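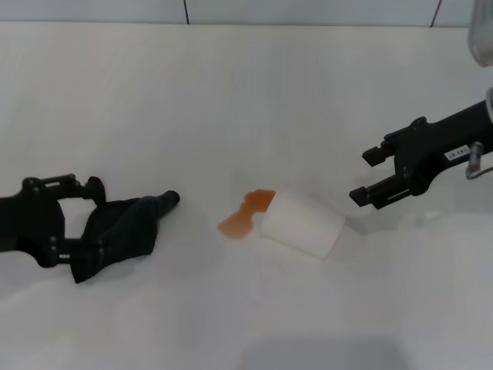
July, bench 3, 9:40 am

Spill cleanup on the white top, tea test. Aim is to settle how long an orange-brown spill can sit before it leaves a ring, and which wipe goes in the kit.

Liquid: black tea, strained, 100 ml per run, poured from the jug and left to cool to room temperature before tipping. Cup goes down on its side with the mouth to the left, so the puddle runs the same way each time. It never spreads evenly. Expect lobes, and a darker rim at the cup mouth where the liquid is deeper.

Order of work, as agreed with Margit Holmgren:
Stand the cup up first and move it off the table. Lay the wipe on the outer edge and work inward. Second wipe, damp, one pass. Dry cloth last.

Going from the middle outward doubled the wet area on two runs. Don't do it.

Wipes so far: Dalen blue is fine but sheds lint at the cut edge. Sorneo takes up more per sheet and leaves a film you can only see at a low angle -- check from the window side before signing off. Sheet 439 in the log has the weights.

Dwell times: at 9 minutes no mark. At around an hour a faint tan line that came off with the damp pass. Overnight still to do.

Stelios Margaritis asks whether the panel seams on the wall need checking for splash. Not at this volume, but add it for the full-cup runs.

To do: reorder Sorneo, rinse jug, label the overnight run so it doesn't get wiped up by the evening shift again.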